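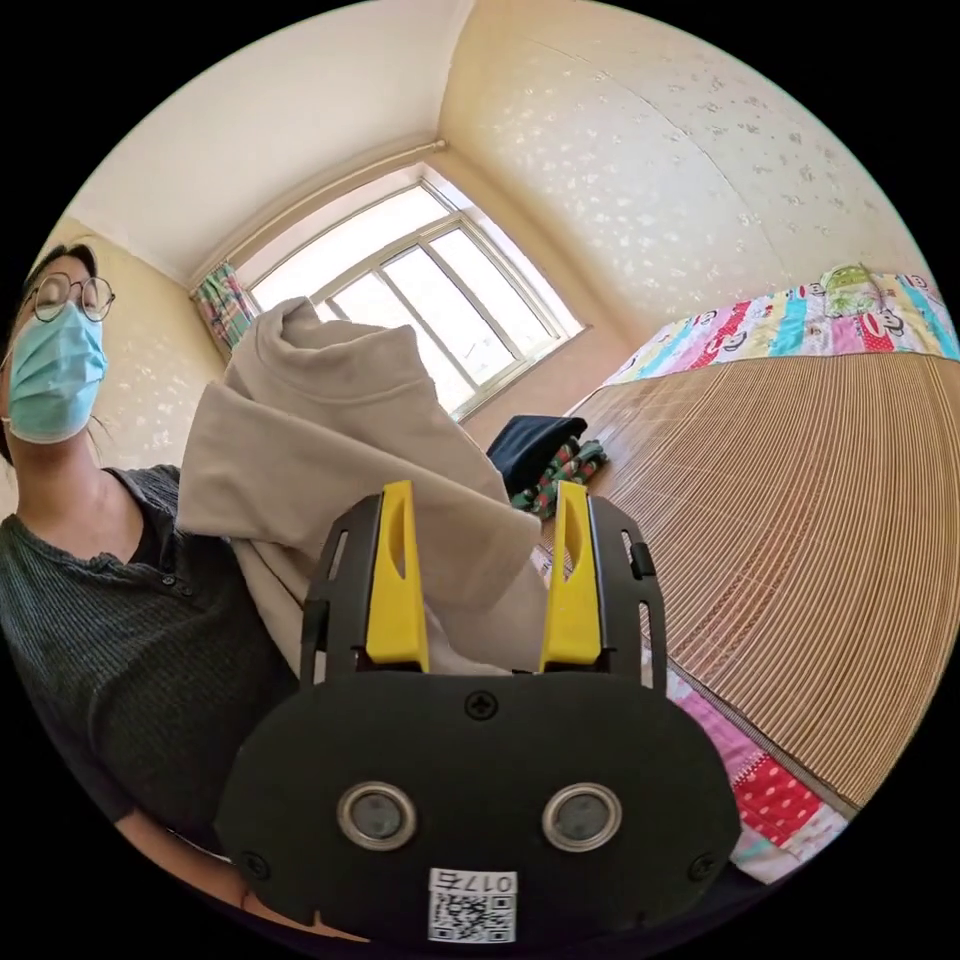
Garment handling with the hand-held gripper, in a bedroom setting.

Cloth handling results from the Gostcombe home set

The Skindeo group has finished its first round of training on household garment data gathered with hand-held grippers. The set holds 2232 demonstrations, of which 2000 were used for training and the remainder held back. Tasks cover lifting, flattening and folding ordinary clothes on beds and tables in lived-in rooms.

The method is plain imitation learning. A person works the gripper by hand, and the policy learns to predict fingertip motion and jaw opening from the recorded views. No cloth model is used. Earlier work at Talavera relied on a simulated fabric mesh, which behaved well on towels and poorly on anything with sleeves. 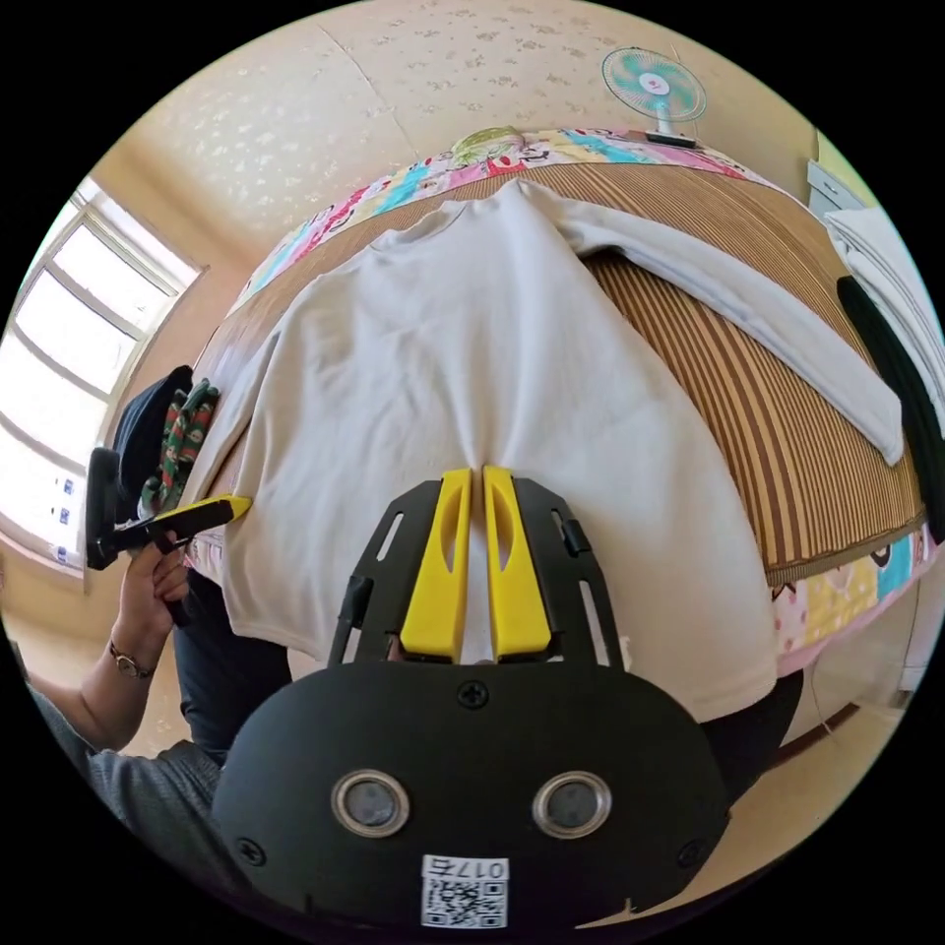
Sleeves remain the main source of error. The policy tends to close a little early when the fabric lies flat, so that the fingers pinch a single layer at one side and slide over it at the other. Shortening the prediction window to 8 steps reduced this. Going down to 5 gave no further gain and made the motion jerky near the cuff.

Colour had less effect than expected. Pale garments on busy, multicoloured bedding were grasped as reliably as dark ones. Thick folded bundles did worse, mainly on release, where the cloth stayed caught on one finger. 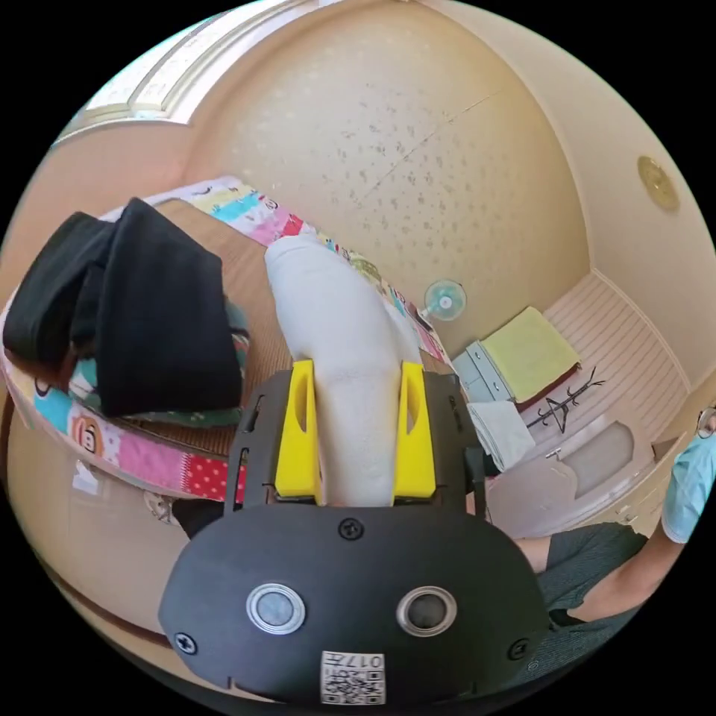
Follevville would like to see the held-back demonstrations split by room before anyone reads much into the colour result, as the same bedding may turn up on both sides of the split. The point is fair. A room-by-room split is being prepared and the figures will be rerun in July, with the release errors reported separately.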